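Updated March 7, 2021

A tub chair with velvet cover looks very nice, but it collects dust and crumbs more than other chairs. The back is round and has pleats, and the seat sits deep inside. I clean mine in the way below and it takes me 29 minutes, with no strong chemicals.

## What you need

- vacuum cleaner with a soft brush and a narrow nozzle
- clothes brush with soft hair
- two white cotton cloths
- 500 ml of lukewarm water with 8 drops of mild soap
- a clean place to put the cushions

I use the Truvenon upholstery soap, but a simple dish soap without color is also good. Please test it first on the underside of the seat and wait until it is dry.

## Step 1: Take off the loose cushions

Remove all loose cushions before you start with the vacuum. Lift them slowly and keep them flat if you can, so the crumbs don't fall down into the gap behind the seat. If you have cushions in light colors, do not put them on the floor.
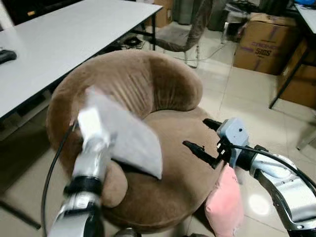

*Loose cushions come off first: a light gray one and a pink one, on a brown tub chair.*

Shake the cushions outside or by an open window. If the covers have a zipper, take them off and look at the label for the washing temperature. Covers without a label I wash by hand.

## Step 2: Vacuum the pleats

Put the narrow nozzle at the top of each pleat and go down to the seat. Do not go up and down many times, it makes the velvet tired. Then go along the line where the seat meets the back. Most of the dirt is there. For the flat parts use the soft brush.

## Step 3: Wipe

Wet one cloth in the soap water and press it out very well. Wipe in the direction of the pile, always in the same direction. After this, wipe again with the second cloth and clean water only.

Never rub a stain in circles. Press on it, lift, and take a clean part of the cloth.

## Step 4: Dry and brush

Let the chair dry with the cushions still off. In July this needs one afternoon, in winter I leave it until the next morning. Do not use a hair dryer. When the velvet is dry, brush it lightly and the marks from the cloth will go away.

Put back the cushions only when the seat feels dry also in the corners.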